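Every Gripper Deserves a Boring Checklist

I have been reading standards documents for fun again, and I can report that it remains one of my favorite hobbies. My family has stopped asking. What set me off this time was a Monday afternoon spent arguing with Yuto Ishida over whether a hand-held gripper, the kind you carry around and squeeze yourself to record how a task is done, needs a written procedure at all. He thought one page. I thought four. We ended up with two and a half, and I want to make a case for every line of it, including the lines Yuto wanted out.

Start with what already exists. Industrial arms have had proper safety rules for decades, and they are good rules! Guarding, stop functions, risk assessment, who is allowed inside the fence and when. A lot of very patient people worked those out, and the rest of us get to walk past a palletizing cell without thinking about it. Hand-held tools for collecting demonstrations get almost none of that attention. There is no motor swinging at your head, so everyone relaxes, and each group makes up its own habits. At Ivenow, where I spent two years, three teams sat on one corridor and had three different ideas of what counted as a finished recording. One team kept failed grasps. One deleted them. The third kept them if the person holding the tool felt they were "interesting," and I would love to see that word defined in a glossary.

The trouble shows up later, when somebody tries to put the data together. We once merged 200 recordings from Matsuda with 200 of our own, same task on paper, and spent most of January finding out how many ways there are to pick up a carton. They started with the fingers open. We started with them closed. They changed the layout of the table between takes and we had barely touched ours. None of it was careless work, and I liked the people very much, but none of it was written down either.

So my first rule, and the one I will defend longest, is that the work surface gets set up on purpose and logged before the first take. What is on it, which way each thing faces, what changed since last time. It takes a minute. Boxes are the classic case because they look so simple. A carton standing on end and one lying flat ask for completely different approaches, and one lying at an angle asks for a third, and if your log just says "box" you have thrown all that away.

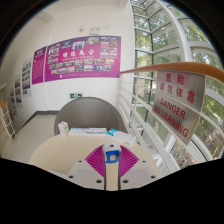
The gripper over a round table, with three cardboard packages along the far edge.

Rule two is about the room. I am a big believer in recording in ordinary places with chairs and windows and posters, since that is where we keep saying we want robots to end up. But ordinary places come with their own rules, and those were there first. If there is a sign on the railing that says DANGER, NO LEANING, then it applies just as much to a person with a tool in hand and both eyes on the task. More so, I'd say! Somebody concentrating on a fingertip is the likeliest person in the building to back into something. Our procedure now says you walk the space once empty-handed before you start, read whatever is posted, and decide where your feet will go. Yuto called this "the kindergarten paragraph." It stayed in.

The same paragraph covers what hangs on the walls. Offices and schools put up photographs of people, name lists, notices, and a wide lens takes in a great deal more than the thing you are reaching for. I don't think the answer is to drape sheets over everything, which would defeat the point of being there. I do think somebody should ask the building's owner, get the answer in writing, and say in the notes how faces will be handled before the files leave the building. Fanstead does this with a half-page form and it is lovely. I have copied it shamelessly, with their permission.

Rule three is maintenance, and here I get a little carried away. Check the fingers. Soft or flexible parts wear slowly, and slow wear is the worst sort, because take one and take 300 look fine side by side until you measure them. Check the screws. Check that anything mounted on the body is sitting where it sat yesterday. A bracket that has shifted by the width of a fingernail can spoil a whole morning's work without giving any sign. We look everything over at the start of the day and again after lunch, and whoever does it puts their initials in the log.

Now the objection, which is a fair one. Rules slow people down, and this field is moving fast in small groups with small budgets. A student with one tool and one table does not need a binder. I agree with that completely. I have seen a 515-line spreadsheet at Drerunier that had to be filled in for each session, and people were inventing the answers by Wednesday. A rule that people fake is worse than a missing one, because now the log is lying to you. Keep it short enough that a tired person will still do it properly at four in the afternoon. If a line has never once changed what anybody did, strike it out.

What I would really like is for a few groups to publish their two and a half pages, coffee stains and all, so we can lay them next to each other and steal the good bits. A formal standard can come afterward and would be much better for it. I'll happily go first. Ours still has an open question in the margin about whether left-handed takes get their own folder, and Yuto and I do not agree on that one either.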